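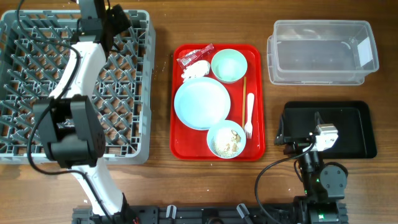 Wer in der Gemeinschaftsküche abräumt, beginnt mit dem Sortieren und erst viel später mit dem Wasser. Das klingt vielleicht ein wenig streng, aber in unserem Kurs Hauswirtschaft I hat es sich über die Jahre so bewährt, und ich möchte es Ihnen gleich zu Anfang ans Herz legen. Nehmen Sie sich das rote Tablett vor: Die zerknüllte Verpackung eines Snacks kommt zuerst weg, danach leeren wir das Schälchen mit den Krümeln und Resten. Der große Teller und das andere Schälchen sind schon leer und können gleich in den grauen Geschirrkorb – der Teller aufrecht zwischen die Stege, das Schälchen schräg mit der Öffnung nach unten.

Hausordnung Vorkholm, 11. September 2023 wäre zu streng gelesen

Beim Besteck schauen wir bitte aufs Material. Eine weiße Kunststoffgabel verträgt den Korb meist ganz gut, ein Essstäbchen aus Holz waschen wir lieber von Hand und lassen es an der Luft trocknen.

Zur Übung: Stellen Sie zu zweit ein Tablett zusammen, räumen Sie es ab und tauschen Sie dann die Rollen. Planen Sie dafür ungefähr 10 Minuten ein, und lassen Sie sich ruhig Zeit – schnell wird man ganz von selbst. Notieren Sie bitte, an welcher Stelle Sie gezögert haben, darüber sprechen wir beim nächsten Mal in Raum 614.

Weitere Kursblätter
Gläser und Tassen einräumen
Vorräte beschriften im Haus Fiore
Tischdecken und Servietten, Grundlagen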